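Solomiia Tymoshchuk holds the controller in both hands and keeps her eyes on the screen. It is a little after four in the afternoon, and she has been moving a simulated arm through the same reach since lunch. When a try goes badly she presses a pedal, the arm returns to its start, and she goes again.

Fledurum, the firm she works for, has seven people on the second floor of a former bank in Skivby. Its software lets a person steer a robot from a distance and saves every motion as a lesson. The current project, called Bellini, began in February and so far has 2,094 saved runs.

"The first 197 were mine and most of them were bad," says Hernán Cárdenas, who wrote the control code. "I moved like a person with a sore shoulder. The model learned that too."

Operators work from several views. The one from the wrist takes the most getting used to, as the room swings around while the fingers stay put.

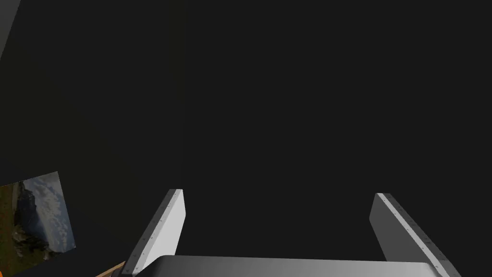 Both wrist views are simulated, with the gripper open and nothing held in it. 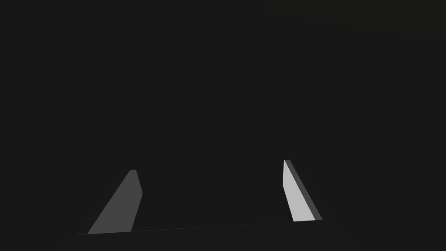

Why have a person drive the arm at all, when a programmer could write the path? A written path works as long as everything stays where it was. A person adjusts to small changes without thinking, and the recordings carry those adjustments to the robot.

Tymoshchuk saves a run only if she would be happy to see it copied. On a good day she keeps 63. Slow is fine, she says, but stopping halfway is a problem – the robot learns to stop there as well.

Cárdenas wants over 1,000 more before the team moves to a real arm. Farzad Bagheri, who joined last month, will take the morning shift. He is still practicing with the pedal.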